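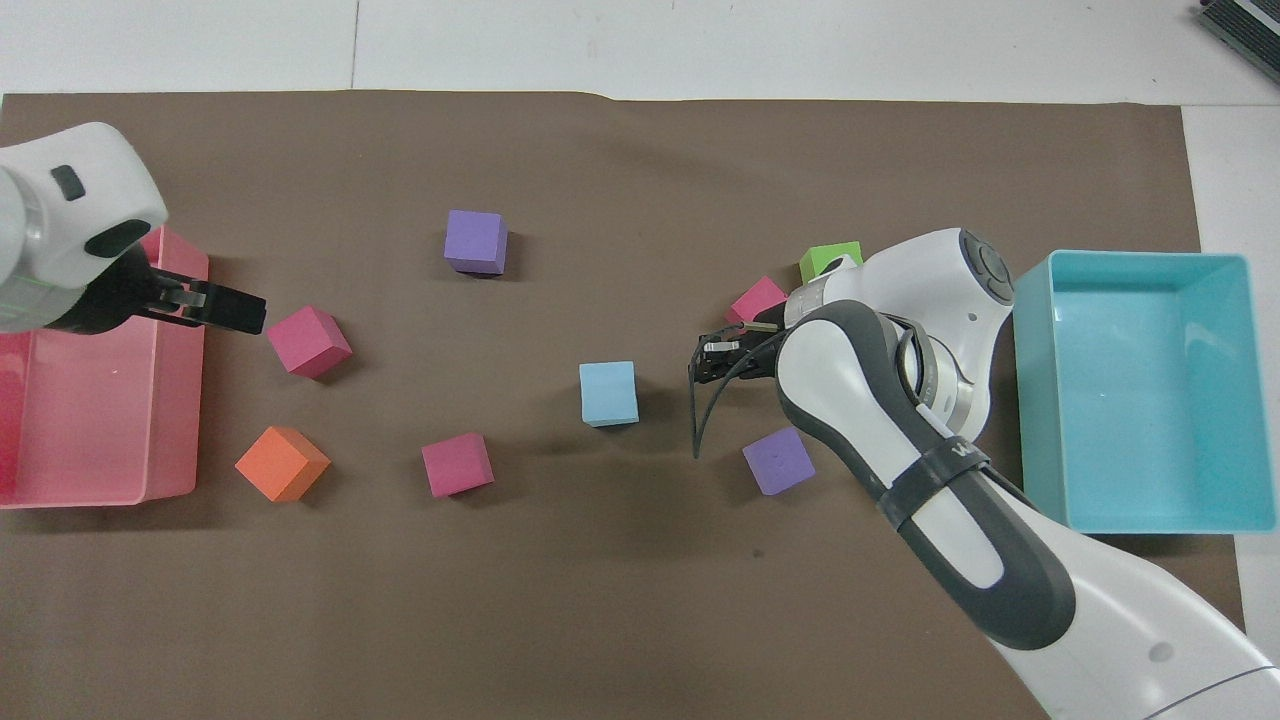
H. Wetherden

Print this message | E-mail this message

To: bench-practice list
Date: Fri 15 March
Subject: Re: Draft rules for two-arm table work, second round

I have been through the comments on the draft and taken in most of them. The replies to the last message are set out below under the parts they belong to. The old text is quoted where it helps and left out where all of us agreed on it.

> We tried the January draft for a fortnight at Umer. Most of it is
> fine. Four things gave us trouble.
>
> 1. Section 2 says the mat must be "flat and square to the table".
> Ours is paper and it never lies quite flat along the far edge. Do
> we have to stop every time it lifts?
>
> 2. Section 4 says bins must stand "on the mat". With both arms
> mounted the way we have them there isn't room for that on the right
> side unless we push the bin into the arm. Can it overhang?
>
> 3. Section 5 says every cube must be in view of the head camera at
> the start of a run. We can do this with the arms folded away but
> not with them in the ready pose. Something is always behind a
> wrist. Which pose do you mean?
>
> 4. Nothing is said about loose cable at the gripper. Two of our
> people clip it and one leaves it in a loop, and the runs are logged
> as if there were no difference.
>
> Also, a smaller point. Could the check sheet go back to one page?
> The present one runs over by three lines and the second page gets
> left in the printer.

Taking these in order.

1. The mat

A slightly wavy top edge is all right. The mat on the Semholm table does the same thing, as would any paper mat that has been rolled up. What matters is the part where the cubes are put down and the part the fingers pass over. Section 2 will now read:

"The mat must lie flat wherever cubes are placed and wherever a gripper comes down. Ripple along an outside edge is allowed. If the mat lifts when a gripper passes over it, stop and fix it before the next run."

Several people asked for a fixed colour. We are keeping dark brown for the shared runs. Palma sets its table mask from the mat colour, and a change of mat means the mask has to be made again. If you want to use another colour for your own work, do so, but don't send those runs in under the shared task name.

Tape goes on the outside edges only. Please don't tape across the middle to repair a tear. Change the mat.

2. Bins

Yes, it can overhang. I had written "on the mat" with the left bin in mind and did not think enough about the other side. On our table the turquoise bin goes past the edge of the mat on to the white top and it does no harm. The new wording:

"Each bin must stand level. It may extend past the edge of the mat on to the table, but must not extend past the edge of the table. No part of an arm may touch a bin when the arms are in the ready pose."

The last sentence is the one to watch. The right-hand bin sits very near the upper housing of the right arm on any table laid out like ours. Look at it from the side as well as from above, as the head view will make the gap look smaller or larger than it is. We have asked for a finger's width. If you cannot get that, move the bin out, leave the arm where it is, and write the new bin position on the sheet.

Both bins are to be empty at the start of a run. I know this was thought too plain to need saying. Of the runs checked under Isex so far, 23 were thrown out for a cube left in a bin from the run before, and it is an easy thing to miss with a see-through bin of the same colour as the cube. The pink one is the worst for this. Put your hand in it, with the arms stopped.

3. Cubes in view

This was the question with the most replies and the least agreement. The two camps were:

(a) all cubes fully in view, arms in the ready pose, or the run does not start;

(b) cubes placed freely, and whatever is hidden is hidden.

Rule (a) gives tidy pictures and poor practice for the arms. If every cube is laid out where the camera can see it, the system never has to deal with one behind a wrist, and on a real bench there will be one behind a wrist. Rule (b) leads to runs where a cube is behind the housing from first to last and no one reviewing the run can say whether it should have been picked.

The draft now says this:

"Before the arms move to the ready pose, take one picture with the arms folded. Every cube must be fully in view in that picture. After the arms reach the ready pose, a cube may be partly hidden by an arm. If a cube is fully hidden, lay the cubes out again."

So partly hidden is fine, and the folded picture is there to settle any argument later. To give a case from our own table, a pink cube partly behind the right wrist and a green one showing from behind the housing above it are both allowed. The folded picture takes about 3 seconds and Palma will ask for it, so there is nothing to remember.

On how the cubes are laid out, scatter them and leave them at whatever angle they land. Please do not line them up. Straight rows were found in 37 of the runs sent in since January and I would like that to stop. Cubes of the same colour need not be kept together or apart. They must not be stacked in this task. A cube that has landed up against the wall of a bin should be moved out far enough for both fingers to get round it.

Foam cubes only. Throw away any with a torn corner, and don't turn the torn side down and carry on.

4. Cable at the gripper

This was a fair complaint and the draft was silent on it. I looked at how ours runs and it hangs in a loop under the right gripper, just clear of the mat. That works in the ready pose. Whether it stays clear when the gripper goes down to a cube depends on the length of the loop and on which way the wrist turns, so a rule that only looks at the ready pose is not enough.

Proposed new section 6:

"Before the first run of a session, move each gripper by hand or at low speed to the lowest point it will reach, in the middle of the mat and at both ends, and turn the wrist through its full working range. The cable must not touch a cube, catch on a bin or pull tight at any point. If it does, shorten or lengthen the loop and repeat. Write 'loop' or 'clipped' on the sheet."

We are not asking for one way over the other. Clipping is neater, but at least one site had a clip pull the plug loose, and I don't want to make everyone do something we have tried at one table only. With the word on the sheet we can look at it again once there are enough of both.

Straps and sleeves on the forearm come under the same check. The strap should be snug and its free end tucked in. Do not cover the joint.

5. People at the table

No change to the text, but it was skipped in several replies so I repeat it. The person laying out cubes has the stop in reach. Hands do not go over the mat until both arms have stopped and the screen says so. This includes one arm stopped and the other moving, which is when people are most inclined to lean in. A dropped cube on the floor stays there until the run is over.

Two people at one table must agree aloud who has the stop. If the one with the stop walks away, the arms are stopped first.

6. The rest of the table

The draft said "clear of all other objects". Umer asked if this covers power boxes and the like that have no other place to go. It does not. Boxes may stay on the table if they are off the mat, out of reach of both arms, and not moved during a session. Vents must be left open. Mugs, tools and phones come off.

Marks and dust on the bare table top do not matter for the mask. Marks on the mat do, if they are larger than a fingertip.

7. The sheet

It is back to one page. I took out the line for room light, as Palma records that now, and joined the two lines about bins. Please use up no more of the old ones. The number at the foot of the new sheet is 48.

Still open:

- whether left and right bins may be swapped between sessions, or must stay pink left and turquoise right. Semholm would like them fixed. Umer would not.

- what to do with a run where the gripper closes on nothing and then tries again. Some sites mark this as a fault and some do not mark it at all. I have no wording I am happy with.

- how long the folded pictures should be kept.

Send wording if you have it, to the list and not to me alone. Comments on sections 2, 4 and 5 are closed unless something in them is unsafe, in which case say so at once. Section 6 is new and stays open until the next call.

Print this message | E-mail this message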